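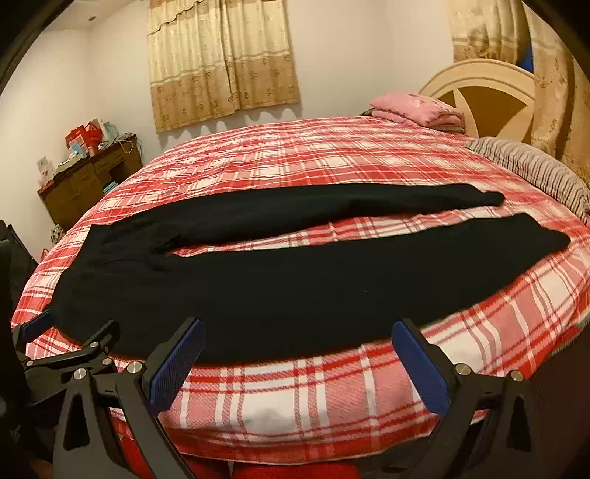
**Magda Frandsen**, equipment planning, Ristuvbridge

Good news on the budget – we have room for more hand-held grippers this fall! The plan is 8 new units from Faketti at a total of $2287, plus 2 spare sets of finger pads. I'd love to have the order in by September.

Trousers are next on the folding list, and dark fabric on a bold plaid bedspread is exactly the kind of job I want us equipped for. So please look over what you have before we buy. Are the pads worn? Any screws working loose? Do you need a second carrying case?

The Grudalora site has already sent in its list (thank you, it was wonderfully thorough). Everyone else, send me yours by the end of the month, and put chargers on a separate line.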